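Looking after an off-grid solar battery at home 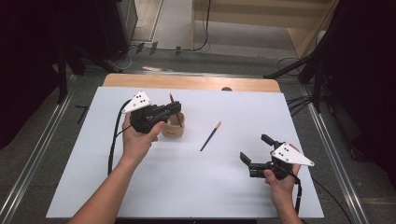

A pencil in a small wooden cup on the worktable.

Most trouble with a small solar setup comes from the batteries, and most of that can be put off with a few regular jobs.

Write the readings down. Take the battery voltage early in the morning, before the panels wake up and before anyone puts the kettle on. A notebook by the controller is enough. Pencil lasts better than biro in a damp shed.

Top up flooded cells with distilled water only. Fill after charging, never before, or the acid will rise and spill over. Wear goggles and old clothes. Sealed batteries can't be topped up, so leave the caps alone.

Clean the terminals every few months. Switch off the loads, isolate the panels, then take off the negative lead first. Bicarbonate of soda in warm water shifts the white crust. Dry everything and put on a smear of petroleum jelly once the leads are back on.

Don't run lead-acid batteries flat. We stop at 70 per cent in winter and run the washing machine at midday. Ours are four Stemeck units in a vented box and they are still going well.

Wash the panels with plain water and a soft brush on a cool morning. Cold water on hot glass can crack it. Bird mess needs soaking for 20 minutes first.

Check the cables where they come through the wall. Mice got into ours in May, and the Lultine conduit we fitted afterwards has kept them out.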